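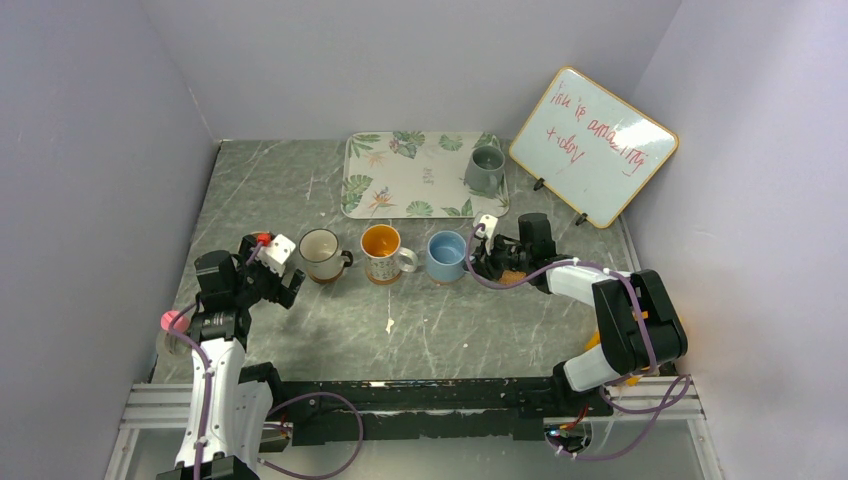 Fig. 4 – Plateau à motif de feuillage contre le panneau du fond, tasses au centre du plan, petit tableau blanc à droite.

4. Installer le coin boissons

Cette section concerne le plan de travail Zullside, une fois les panneaux latéraux et le panneau arrière en place (voir section 2). Le plateau de service Nyamweya et le petit tableau Stilivach sont livrés à part. Les tasses et les dessous de tasse ne sont pas fournis.

4.1 Poser le plateau

1. Essuyer le plan avec un chiffon doux et sec.
2. Poser le plateau à plat, un grand côté contre le panneau arrière. Il peut être légèrement décalé vers la droite (fig. 4).
3. Appuyer sur les quatre coins. Si le plateau bascule, retirer les miettes ou les grains restés dessous.

Note : les angles étant arrondis, ne pas chercher à caler le plateau dans un coin des panneaux.

4.2 Disposer les tasses

1. Aligner les tasses de service devant le plateau, de gauche à droite.
2. Glisser un dessous sous toute tasse destinée à recevoir une boisson chaude.
3. Orienter les anses vers l'extérieur ou vers l'avant, sans qu'elles se touchent.
4. Garder une tasse de réserve sur le plateau, à une extrémité. Sur la figure, il s'agit de la tasse grise, posée à droite.

Attention : ne pas remplir les tasses sur le plateau avant de le déplacer. Charge maximale du plateau : 1210 g, tasses comprises.

Attention : le plan supporte mal les récipients brûlants posés à même la surface. Au-delà de 45 °C, utiliser un dessous.

4.3 Placer le tableau

1. Fixer les 2 pieds à pince noirs sur le bord inférieur du cadre. En laisser un près de l'angle gauche et placer l'autre plus à droite.
2. Placer le tableau à droite du plateau, vers l'angle arrière du plan, incliné vers le fond.
3. Vérifier qu'il ne glisse pas en appuyant légèrement sur le haut du cadre.
4. Écrire au feutre effaçable uniquement. Le rouge se lit bien à distance, mais demande plus de passages à l'effacement.

Note : si un reflet gêne la lecture, faire pivoter le tableau de quelques degrés ou déplacer la lampe.

4.4 Entretien

Laver le plateau à l'eau tiède avec une éponge non abrasive. Ne pas le laisser tremper, le décor imprimé peut ternir. Pas de lave-vaisselle.

Pour le tableau, un chiffon sec suffit. Les traces anciennes partent avec le nettoyant Nudbridge, à vaporiser sur le chiffon et jamais directement sur la surface.

Le plan se nettoie à l'eau savonneuse. Essuyer sans attendre les taches de café et de thé, puis sécher le long des panneaux.

Suite : section 5, Démontage et rangement.

45 partages · 2 commentaires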